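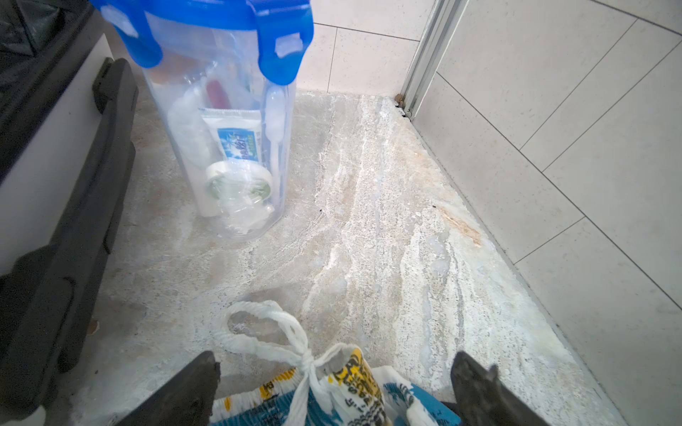 # Bag pick by the knot: how to set up and record it

Notes for the club, spring group. Written fast between sessions so forgive the typing. If something is wrong fix it in the file, don't tell me in the hallway.

Task in one line: gripper comes down over a tied shopping bag, closes on it, lifts, carries, sets down. Bathroom floor version. The kitchen version is Nele's page, different heights, don't mix the configs.

## Before you start

- Arm clamped, base not rocking. Push it with your hand. Push it again.
- Wrist camera cable taped down in two places, with slack at the last joint
- Fingers screwed on tight. Chipped tips are ok for this task, cracked ones are not
- One plastic shopping bag with handles, something soft inside
- At least one other object on the floor that the arm is NOT supposed to touch. A clear box with a lid and clasps is good, clear plastic is hard for the detector and we want it hard
- E-stop within reach of the person who isn't driving

Two people minimum. One drives, one stops. No solo runs.

## 1. Tie the bag

Loose knot, handles looped up into a bow so there is something standing up to grab. Tight little knots slide out from between the fingers. If the bow flops over, pull the loops apart a bit.

Printed bags are better than plain white ones. On light tile a white bag just vanishes from the depth map, Catríona lost most of February to that.

## 2. Place things

Bag first, then the clutter. Leave a clear path for the wrist on the way up. Keep 20 cm between the bag and the nearest wall for the first set, you can get meaner later.

Don't scrub the floor for the recordings. Streaks and stains stay. The first model we trained only knew clean floors and it treated every mark as an edge.

Shower rails, door tracks, anything metal and shiny: leave them in view but keep them out of the arm's reach. Mark them as no-go in the workspace file:

```
workspace:
 floor_z: 0
 max_height_mm: 700
 no_go: [rail, panel_left]
```

`floor_z` has to be measured again every time the base moves. Every time. Jog down until a sheet of paper under the finger just drags, then save.

## 3. Home and check the camera

1. Power on, wait for the beep
2. `home all`
3. Open the wrist view
4. You should see both fingertips coming in from the bottom. If you see only one, the mount has turned, loosen the collar and line it up again
5. Lights on, all of them. Bright tile is annoying but shadows are worse
6. Lock exposure. Auto exposure jumps when the gripper gets near the floor and the whole take is useless

## 4. Drive the approach

Slow. Come in from above with the fingers open and on either side of the bow, not straight down on top of it. Stop when the knot is between the tips. Look at the wrist view and not at the arm, becuase the wrist view is all the model gets.

Then close. Force at 2 for thin bags, start there. More than that and the plastic tears at the handle.

Common ways to mess it up:

- Closing too high, you get air and one loop
- Closing too low, fingers hit the floor, motor complains, re-home
- Yaw off. Turn the wrist so the fingers close accross the bow and not along it
- Bumping the box. Stop the take, mark it `contact`, keep it. We do use those

## 5. Lift and carry

Straight up first. No sideways until the bag is off the floor, dragging counts as a fail in our labels. Then a slow arc to the drop spot. Bag will swing. Let it settle before you go down.

Lower until the bottom touches, open, back away upward. Don't yank sideways out of the loops, they catch on the fingertip edges.

## 6. Save and label

One take, one file. Labels right after, same person who drove:

- `ok`
- `slip`
- `contact`
- `fail_approach`
- `discard` (only for camera or cable trouble)

Move the bag and the clutter between takes. Turn the bag too. A full set is 19 takes plus one empty-gripper pass over the floor for background.

Upload to the Rirkar folder, not your own drive. Check that the last file opens before you power off.

## If it won't work

**Gripper closes, then opens on its own.** Force limit tripped. Lower the force, check for a bag handle wound round the finger joint.

**Arm stops mid lift.** Too heavy. Take stuff out of the bag.

**Detector puts the grasp point on the print and not the knot.** Known problem with bags that have lettering on them. Record anyway and note it, we need more of these for retraining.

**Wrist view freezes.** Cable. It's always the cable. Reseat at the wrist end first.

Still to write: the section on two bags touching. Catríona has the notes. Ask her or Nele before trying it.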